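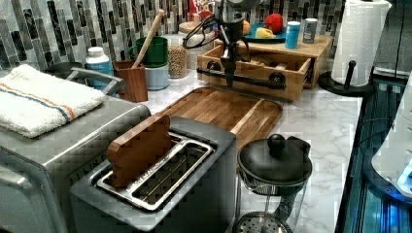
Kitchen counter, toaster and toaster oven.

Search this site Enter keywords Go

Call for participants — family album and wedding photo project

Last updated: April

Looking for people with old family photos and somebody left who can talk about them. Weddings especially. Anniversaries, christenings, reunions, the cousins lined up on the porch steps, all good. If you have a box in the closet and keep meaning to go through it, keep reading.

The project is called Lomis. Small, run by two of us, Esi Tetteh (interviews) and Salamatu Acheampong (scanning, captions, everything with a cable). We sit down with a family, go through the pictures, record what gets said, and put names to faces while there is still a person in the room who knows them. You get copies of all of it. With your okay, part of it goes into the Lomis collection so other people can read and listen.

We did a first round last year with families from our own church and a few neighbors. Went well, went long. One session was supposed to be an afternoon and we were still at it after supper, arguing over which aunt made the dresses. Now opening it up to people we don't know.

Who we want

Families with at least 21 photos printed on paper. Loose, in albums, in frames, stuck to those awful sticky pages, doesn't matter. We can work with sticky pages. Please do not try to peel them off before we get there.

At least one person who was at the event or grew up hearing about it. Bride or groom great, but bridesmaids, ushers, the kid who carried the rings, the neighbor who drove the car — also great, sometimes better. If both sides of the family can be there, even better, and we can do them on separate days if thats easier on everybody.

You don't need to be related to each other in any official way. Stepfamilies, old roommates, godparents, fine. You don't need a happy story either. Divorces come up. Deaths come up. We go at your speed and you can skip any picture.

We would especially like to hear from families who had the wedding at home or in a church hall, and anyone whose parents or grandparents married in one country and then held a second party in another. We have very little of either so far.

What it involves

One phone call first, twenty minutes or so, just to hear what you have. Then two visits. First visit is the talking. We bring the recorder, you bring whoever you want. Up to six people at the table, more than that and the recording turns to soup. Second visit is scanning, and that one is mostly Salamatu and a pot of coffee. Somebody has to be home for it but you can go about your business.

Visits start at 10 in the morning or 2 in the afternoon. Evenings possible if you work days, say so on the call.

We need a table, a plug near the table, and the TV off. Pets fine. Esi is a little allergic to cats, she says come anyway.

Can't host? We have use of a room at the Russo Building, ground floor, ramp at the side door. Ring the bell marked Trulik, the buzzer for the front is broken.

What you get

— Scans of every photo we handle, front and back. Backs matter, thats where the handwriting is.
— The full recording, not edited.
— A typed caption list with names, places, and years where you know them.
— One printed book for the family, soft cover. More copies at cost.
— A $4 per photo limit on what you would pay for any repair work, and only if you ask for it. Scanning is free. No charge for visits.

There is no payment for taking part, sorry. We can cover bus fare or parking for anyone coming to the Russo Building. Keep the receipt.

Originals never leave your house unless you sign them out to us, and so far we've only done that for one oversize portrait that wouldn't fit on the scanner. It came back.

Privacy stuff

You decide what is shared, picture by picture. There's a form, it's two pages, Esi reads it through with you. Three choices: family only, collection with names, collection without names. You can change your mind later, write to us and we take it down. Pictures of children who are still children stay family only, no exceptions.

If somebody in the family objects to a photo being used we leave it out. We won't referee.

Also need — one helper

Separate from the above. We need one person for typing up the recordings, at home, your own computer. Paid by the finished hour of audio, rate on request. You should be a careful listener and okay with people talking over each other, and with laughing, lots of it, and a fair amount of crying. Twi or Dagbani a real plus, and so is Italian, but most of it is in English. No degree needed. We'll send you a short test piece, a man describing the cake at his sister's wedding. Spelling of names counts more than commas.

Typing is done in Fludik, our caption program. Takes an evening to learn. We'll show you.

How to apply

Families: email or leave a message with

your name and best time to call
what the event was and rough year
who would be talking and how they're related
how many photos, a guess is fine
anything that makes it urgent

That last one, please do tell us. If the person with the memories is not well we move you to the front of the line and we don't ask a lot of questions about it.

Don't mail photos. Don't send scans yet either, the inbox fills up and then we miss people. One phone snap of the album cover is plenty if you want to send somthing.

Typing helper: a few lines about yourself and which languages. Put TYPING in the subject. No résumé required but we'll read it.

We have room for 6 families this round. Everyone else goes on the list for the next one, same order as they wrote in. We answer every message, could take two weeks.

Closes end of May or when full. Questions about the form or the recordings to Esi, questions about scanning to Salamatu. If you aren't sure your photos count, ask.

Contact | © Lomis Family Album Project | Back to top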